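Print this page | E-mail this page

# Flesstead Shirt Folding: Fault Subset

This is the part of the Flesstead folding recordings that we pulled out of the main release. Every episode here ended in a stop. If you want clean demonstrations for training, use the main set. Do not merge the two without filtering on the `fault` column.

## What went wrong

In July the right arm at the Sorbridge cell began to keep closing after it had already reached its grip limit. The left arm did the same thing less often. The controller reported a normal grasp while the motor current went on climbing, and the stop came late. 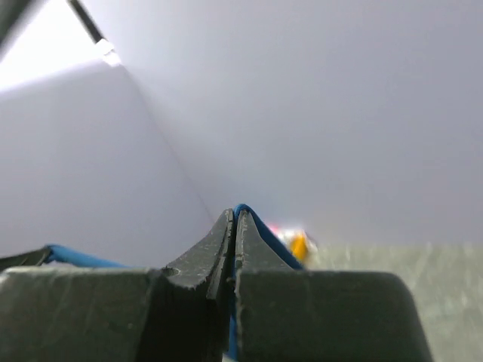
We traced it to the grip limit in the Zardale controller settings. An update had put the value back to its default of 20, and our cell needs 11. No warning was logged. Two shirts were torn at the sleeve and one fingertip was replaced.

## Contents

- 17 episodes, both arms, one garment per episode
- Fixed view and wrist views, synced
- Joint positions, motor current, gripper command and gripper reading
- `fault`: `overgrip`, `late_stop` or `cable`

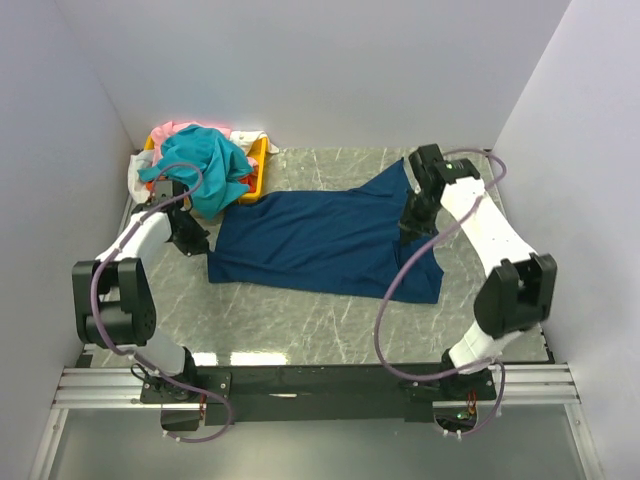

The `cable` label covers stops where an arm pulled against its own cable with both grippers holding cloth. It has a separate cause, and the limit change did not fix it. We have since added slack at the shoulder mounts. Episode 13 has both faults and is labeled `overgrip`.

## Known problems

Gripper reading is not reliable in any `overgrip` episode. Use motor current instead. Wrist video drops a few frames right before most stops. 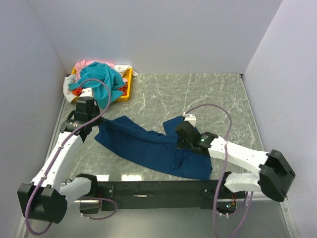 Time stamps on the left arm run behind the right in the first recordings. The offset is in `sync.csv`. It has not been applied to the data.

## If you run the same setup

Read the grip limit back from the controller at startup and refuse to move if it is wrong. Keep hands out of the cell after a late stop. The arms stay powered, and the fingers can close again when the fault is cleared.

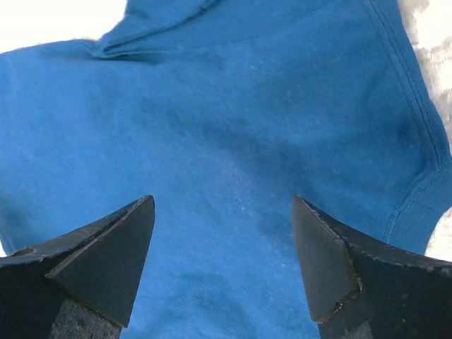

The startup check we use is in `tools/check_limit.py`. It was written for the Miyazaki firmware branch and has not been tested on any other.

Print this page | E-mail this page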